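Subject: Re: [wastum-rooms] Cleaning between clients

Aksel Snorradóttir wrote on 19 February 2023:
> What do you use on the shelves and trays? We have 14 minutes
> between clients and the sheets take most of it.

Aksel, at Revside we use a spray bottle and one red cloth per room. Tissues and flowers get done last.
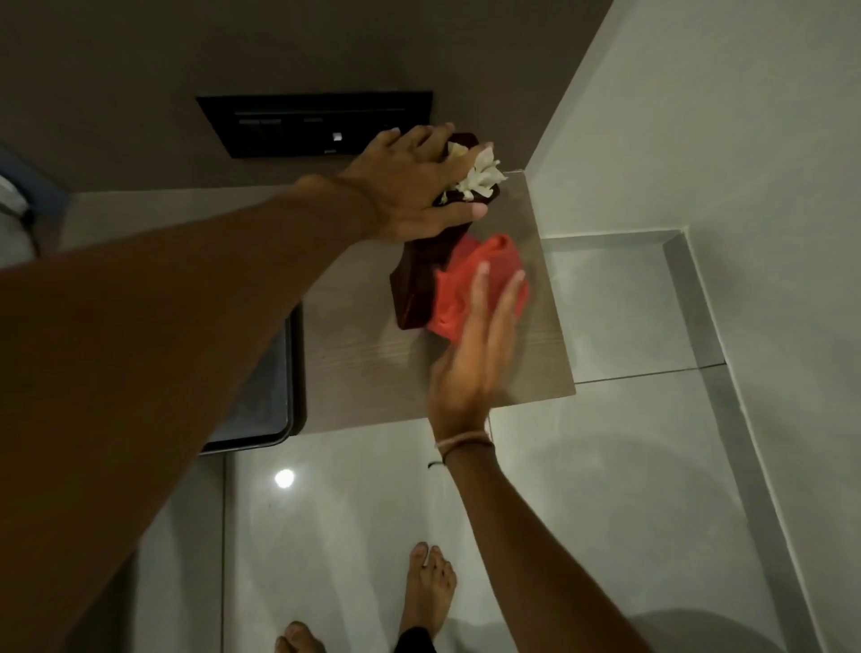
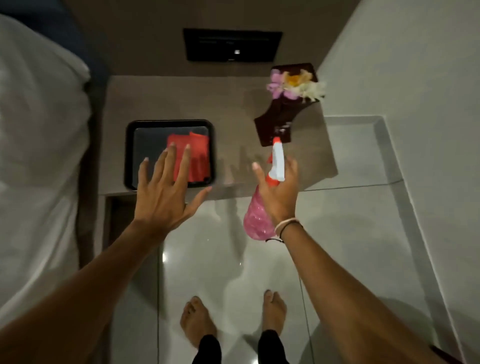
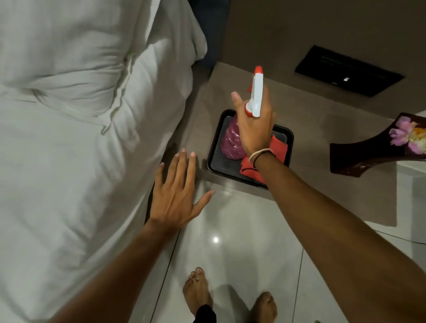
Our sheets get changed first, then the surfaces. I keep the black tray by the bed for the cloth, so it all moves in one go – that saved us 2 minutes a room. Bundgaard sells the cloths in packs of nine. We reorder in May.

Ea Ravn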